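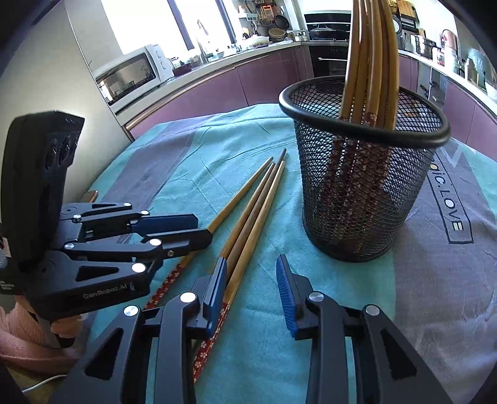
筷子的家:一根小木棍,为什么要住在有洞洞的筒里?

Birby 小百科第637篇 适合和大人一起读

小朋友,你今天吃饭用筷子了吗?如果你刚刚吃过饭,嘴角说不定还有一粒米,先擦一擦,我们再慢慢往下讲。今天要讲的东西实在太平常了,平常到你每天都要摸它好几回,可能从来没有认认真真看过它一眼。它细细的,长长的,没有按钮,不用电池,掉在地上也不会哭(不过掉在地上以后要拿去洗一洗再用哦)。对啦,就是筷子!

我小时候也不觉得筷子有什么好讲的。后来有一回,我帮家里收拾饭桌,把筷子一根一根捡起来放回筷子筒,放着放着,脑袋里就冒出来一大堆问题:筷子为什么一头粗一头细?为什么筷子筒上全是小洞?为什么有的筷子画着花,有的什么也没有?我抱着筷子筒去问大人,大人说:“你先把桌子收完再问。”好吧,那我就先收桌子,收完了再问。结果一问就问了一个晚上,连洗脚水都放凉了。

所以今天这一篇会稍微长一点,你可以分两次读,中间去喝口水。

筷子有一个老名字

很久很久以前,筷子不叫筷子,叫“箸”,读音和“住”一样。你看这个字,上面是一个竹字头,竹字头就像两片小小的竹叶子。古时候很多箸是用竹子削的,也有用木头、骨头、金属做的,有钱人家里还有更讲究的呢。

那后来怎么改名了呢?有一种说法是这样的:从前在江上划船的人,最怕船停住不走。船一停住,货就送不到,人也回不了家。偏偏“箸”和“住”听起来一模一样,吃饭的时候喊一声“给我拿双箸来”,听着就像在喊“船快停住”,多不吉利呀!于是船上的人就给它换了个名字,叫“快”,盼着船走得快快的。再后来,人们又给“快”字戴上了一顶竹字头的帽子,就成了今天的“筷”。

你可以拿一支铅笔,把“箸”和“筷”两个字写在纸上比一比。它们头上的帽子是一样的。如果你家里有老人说方言,也可以去问问他们管筷子叫什么,有些地方到今天还在用那个老名字呢。

一头粗,一头细

现在请你去拿一根筷子过来,要干净的那种。闭上眼睛,用手指从这一头慢慢摸到那一头。

摸到了吗?手拿的那一头粗一些,夹菜的那一头细一些。很多筷子粗的那一头还是方的,细的那一头是圆的。

粗的一头归手管。我们的手指有肉,有弯,太细的东西捏久了会酸,也容易在手里打转。粗一点、方一点,手指就有地方可以靠着。方的还有一个好处,放在桌子上不容易骨碌碌地滚走。你可以试试看,把一根圆铅笔和一根方头筷子并排放在书本上,再把书本轻轻抬起来一点点,看看谁先跑。

细的一头归嘴巴和菜管。豆子很小,花生很滑,鱼肉里面还藏着刺,要是筷子头像擀面杖那么粗,那可怎么办呢?细细的尖头才钻得进小缝缝里,把东西一点一点挑出来。还有,细头放进嘴里也比较舒服,你总不想每吃一口饭都像在咬一根柱子吧!

不同地方的筷子,粗细长短也不太一样。中国的筷子大多比较长,因为一家人围着桌子坐,菜放在中间,手要伸过去才够得着。日本的筷子常常短一些,头也尖一些,挑鱼刺很方便。韩国有许多人用金属做的筷子,有的还是扁扁的。厨房里还有一种特别长的筷子,大人炸东西、煮面条的时候用,我家那一双有30厘米还多,拿在小朋友手里简直像两根钓鱼竿。长长的筷子能让手离热油远远的。不过小朋友请记住,锅边的活儿要交给大人。

木头为什么不烫手

你有没有这样的经历:一碗热汤里放着一把铁勺子,过一会儿去拿,哎呀,勺子把儿都烫了!可是同一碗汤里放着木筷子,去拿的时候,手上还是好好的。

热是会走路的。它从热的地方往凉的地方走,遇到不同的东西,走得有快有慢。遇到铁和铜,热就像踩上了滑滑梯,“嗖”的一下就从这头到了那头。遇到木头呢,热就像走进了一片密密的树林,左拐右拐,走得慢吞吞的。木头里面有许许多多非常小的空隙,空隙里装着空气,空气也不爱给热带路。等热慢慢走到你手边,汤都已经喝完了。

科学家管这个叫“导热”。铁和铜导热快,木头和竹子导热慢。你不用背下来,只要记得那片小树林就可以了。

木头还有一个小本领,就是它不那么滑。夹菜的时候,菜和筷子互相挨着,谁也不想从谁身上溜走,这种“不想溜走”的劲儿叫作摩擦力。新的木筷子摸起来有一点点涩,夹滑滑的粉条就容易些。要是换成光溜溜的筷子,粉条就会像小泥鳅一样扭来扭去,刚夹起来,又“啪嗒”掉回碗里去了(我的白衣服上就有过好几个这样的油点子,洗了好久)。

一根动,一根不动

筷子总是两根在一起才叫一双。可是你知道吗,这两根筷子干的活儿不一样多。

下面那一根是个老实的站岗员。它靠在虎口里,枕在无名指上,从头到尾几乎不挪地方。上面那一根才是爱跳舞的,由大拇指、食指和中指管着,一张一合,一张一合。好多小朋友学筷子的时候,两根一起使劲儿动,动来动去就打成了一个叉,菜也跑了,人也急了。你试着先让下面那根乖乖站好,只动上面那一根,慢慢就会稳当起来。

上面那根筷子其实是一根小小的杠杆。杠杆就是一根硬硬的棍子,绕着一个点转。跷跷板是杠杆,门把手也是杠杆。筷子这根杠杆有个有趣的脾气:手指那边只动一点点,筷子尖那边就动了一大截。所以你几乎不用怎么费劲张手,筷子尖就能张得老大,一下子包住一块豆腐。不过它也有个小气的地方,就是手上用的力气传到尖尖上,会变小一些。夹一颗圆圆的花生当然够用,要想用筷子尖掰开一块硬硬的排骨,那就有些难为它了。

我们来做个小练习吧。准备两个碗,一个碗里放一些棉花球,另一个空着。你用筷子把棉花球一个一个夹到空碗里,夹完了再夹回来。棉花球又软又轻,最适合刚刚开始学的手。等棉花球夹得熟了,可以换成小块的海绵,再换成红枣,最后才请出最难对付的那一位,煮熟的黄豆!黄豆又小又圆又滑,连大人也常常夹不住,所以你夹掉了一点儿也不用难为情。家里如果有很小的弟弟妹妹,豆子一定要收好,别让他们放进嘴里或者鼻子里。 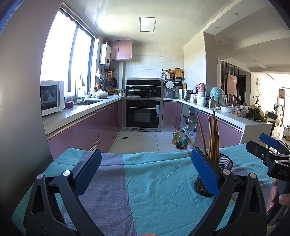
厨房外的饭桌上,一把木筷子在黑色网筒里站着,细孔能让风钻进去。

筷子也要透透气

讲到筷子筒啦!这可是我最喜欢的一段。

你想一想,筷子洗干净以后,身上是不是还带着水?就算甩了又甩,木头上还是会留下一层薄薄的水,有的水还会悄悄钻到木头的小空隙里去。要是这时候把它们塞进一个没有洞的筒里,盖上盖子,会怎么样呢?

水会顺着筷子往下流,流到筒底,积成一个小水洼。筒里又湿又闷,空气也不流动。这样的地方,我们住着难受,可是有一种很小很小的家伙最喜欢,它的名字叫霉菌。霉菌小得用眼睛看不见,等到它们长成一大家子,你就会看到筷子上有黑黑的或者绿绿的小点点,闻起来还有一股旧抹布的味道。发了霉的筷子不可以再用了,就算洗得干干净净也不行,要请大人把它扔掉,换上新的。

有洞的筒就好多了。网子做的筒,四周都是小窗户,风从这边进来,从那边出去,路过筷子身边的时候,就顺手带走一点点水汽。水变成看不见的水汽飘走,叫作蒸发。你洗完手不擦,过一会儿手自己也会干,用的是同一个办法。衣服要晾在有风的地方,头发要用吹风机吹,道理也都差不多。

你可能会问,那筷子在筒里应该头朝上还是头朝下呢?哎呀,这个问题我们家吵过不止一回。有人喜欢把吃饭的细头朝上,说这样尖尖能吹到风,干得快,也不会泡在筒底的水里。也有人喜欢把细头朝下,说拿筷子的时候手只会碰到粗头,不会碰到要放进嘴里的那一头。两边说得都有道理。我自己的办法是这样的:刚洗完还湿着的时候,细头朝上晾着;要拿筷子的时候,先把手洗干净,再捏着中间往粗头那一段把它抽出来。你们家是怎么放的,可以在吃晚饭的时候问一问,听听每个人的理由。

还有一件事要提醒你,筷子筒不要塞得太满。筷子挤在一起,就像下雨天挤在一把伞下面的人,胳膊贴着胳膊,风怎么也钻不进去。稍微松一点,每根筷子都能分到一点风。筒自己也要洗澡,把筷子全拿出来,用小刷子把网眼和筒底刷一刷,再倒过来晾干。我每次刷筒底,都要感叹一声:原来这里也会脏呀!

动手做:哪根干得快

要是你不相信风有这么厉害,我们来做一个实验。你需要两根一样的木筷子、一个有洞的筒(用网子做的笔筒也可以)、一个没有洞的杯子,还有一块小纸巾。

先把两根筷子放在水里泡20分钟。泡的时候你可以去玩,不用一直守着,当然你想守着也没有人拦你。

时间到了,把筷子拿出来,用差不多的力气各甩两下。然后一根放进有洞的筒里,一根放进杯子里。筒和杯子要放在同一个地方,比如都放在桌子上,可不要一个在窗边、一个在柜子里,不然比赛就不公平了。

过一阵子,用纸巾分别去按一按两根筷子的下半截,看看纸巾上的湿印子哪个大。记在本子上,再等一阵子,再按一次。你还可以看看杯底有没有积水。把看到的画下来,画得歪歪扭扭也没关系,自己看得懂就行。

如果两根筷子看起来差不多,也不要着急,有可能那天空气很潮,也有可能杯子太矮了,筷子大半截都露在外面。换一个高一点的杯子再试一回。做实验就是这样,常常要做好多回,每一回改一个小地方。我有一次做这个实验,中途忘记了,第二天早上才想起来,两根全干透了,什么也没比出来,只好重新泡。

收筷子,也是一个游戏 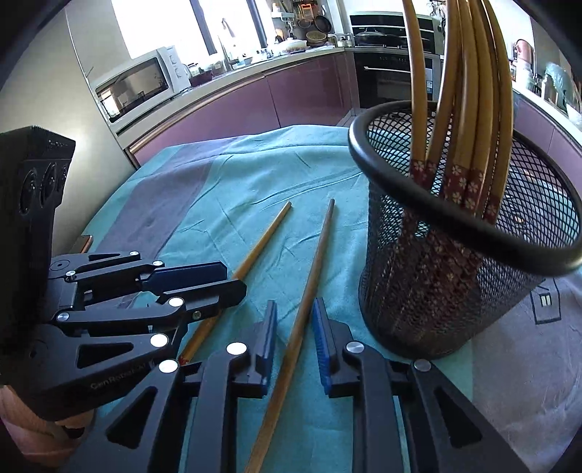
吃完饭收拾桌子的时候,小朋友能帮的忙可多了,收筷子就是很适合小手的一件事。碗很重,汤会洒,刀子要让大人拿,可是筷子又轻又不会碎,你完全可以当“筷子队长”。当队长的第一步,是先用眼睛找一找有没有掉队的。像绿松石颜色的桌布上这两根木筷子,就躺在筷子筒外边,一根斜一根直,桌布又皱巴巴的,要是匆匆忙忙一把抓,很容易漏掉其中一根。再看其中一根的细头,颜色是深的,比起浅浅的木头要好认得多,找粗头和细头的时候,就可以先看颜色。找到以后,别忘了把桌布的皱褶也轻轻拉平,有时候皱褶下面还藏着小勺子呢。

第二步,给它们找朋友。一双筷子要长短差不多,粗细差不多,最好花样也一样。你可以把收来的筷子并排摆在一块干净的布上,粗头都朝着自己,然后用手掌把它们轻轻推齐。哪一根高出来了,哪一根矮下去了,一眼就看得出来。有的筷子粗头上画着小花,有的只有木头本来的颜色,花的和花的在一起,素的和素的在一起,就像开学第一天排队一样。

要是最后剩下一根,怎么也找不到伴儿呢?先去水槽里看看,再去看看垃圾桶旁边,还有桌子底下、沙发缝里。我们家有一根筷子失踪过整整一个冬天,到了四月大扫除,才在放雨伞的桶里找到它,到现在也没有人知道它是怎么去的。实在找不到也没有关系,落单的筷子有很多事情可以做:可以给番茄苗当拐杖,可以在土里戳小坑种豆子,还可以拿来搅颜料。搅过颜料和戳过土的筷子,就不要再放回吃饭的筷子筒里去了,在上面绑一根小绳子做记号吧。

第三步才是送它们去洗澡。

给筷子洗澡

很多人洗筷子,是抓起一大把,在水龙头底下哗啦啦地搓。听起来很热闹,洗得也很快,可是中间的筷子只和别的筷子互相挤来挤去,有的地方根本没有洗到。

你可以试试一双一双地洗。海绵上挤一点点洗洁精,把筷子夹在海绵中间,从粗头往细头拉过去,转一转,再拉一次。细头多洗几下,因为菜汤和饭粒最爱粘在那里。然后用清水冲,冲到手摸上去不再滑溜溜的为止。最后甩一甩水,可以用干净的布擦一擦,再请它们站到筒里吹风去。

木筷子不喜欢长时间泡在水里。上面的实验里我们让它泡了一小会儿,那是为了做实验,平时吃完饭尽量早一点洗。木头喝饱了水会胖一点,干了又会瘦一点,胖胖瘦瘦好多回以后,就可能会弯,会裂开小缝。小缝里洗不到,饭菜的渣渣就会住进去不走了。

所以筷子用久了要检查。请你和大人一起,把家里的筷子一根一根拿到亮一点的地方看:有没有黑点?有没有裂缝?有没有毛刺?弯得厉不厉害?漆有没有一块一块地掉?再凑近鼻子闻一闻,有没有酸酸的、闷闷的味道。有这些毛病的筷子,就跟它说一声谢谢,让它退休。它陪你吃过那么多顿饭,说声谢谢也是应该的嘛。

饭桌上的小规矩

筷子还有一些规矩,不同的地方、不同的人家会不一样,我挑几个常听到的说给你听。

不要把筷子直直地插在米饭中间。在很多地方,这个样子会让人想起祭拜时插的香,老人家看了心里不舒服。吃到一半想歇一歇,就把筷子平平地放在碗边或者筷子架上。

不要拿筷子敲碗。叮叮当当是挺好听的,我知道,我小时候也敲过,然后就被瞪了一眼。想敲的话,吃完饭找个空罐子,到外面去敲。

不要在盘子里翻来翻去找最大的那块肉。看准了,夹一块,就是那一块啦。

也不要一边说话一边拿筷子指着别人,更不要含着筷子跑来跑去!最后这一条可重要了,万一摔倒,筷子会戳伤嘴巴和喉咙。要跑,先把筷子放下。

如果一桌有很多人,常常会在菜盘子旁边放一双公筷。公筷是大家一起用的,只管夹菜,不进嘴巴。用公筷把菜夹到自己碗里,再换成自己的筷子来吃。刚开始老是会忘,换来换去有点手忙脚乱,多练几顿就习惯了。

小朋友常常问的

左手拿筷子可以吗?
当然可以呀。左手也好,右手也好,夹得住、拿得舒服就行。不过左手的小朋友和右手的小朋友挨着坐,胳膊肘有时候会打架,换个座位就好了。

我已经上学了,还是拿不好,怎么办?
慢慢来。手指头上的小肌肉也要长大,要练习,就跟学写字、学系鞋带一样。先拿靠下一点的地方会容易些,熟了再慢慢往上挪。

为什么叫“一双”,不叫“两个”?
有些东西天生要成对才好用,比如鞋子、袜子、手套,我们就用“双”来数它们。你再想想看,还有什么是论双的?写一张单子贴在冰箱上,想到一个就添一个。

筷子筒可以自己做吗?
可以。找一个干净的塑料瓶,请大人剪掉上半截,再帮忙在四周和底下扎一些小孔,剪过的边要用胶带包好,免得划手。自己做的筒比较轻,筷子放多了会倒,可以先拿它来放彩色铅笔和画笔,画笔洗完了也是要吹风的。

下一篇要讲的是抹布,有好几位小朋友想知道它为什么会臭。请先去闻一闻你们家的,闻的时候别凑得太近。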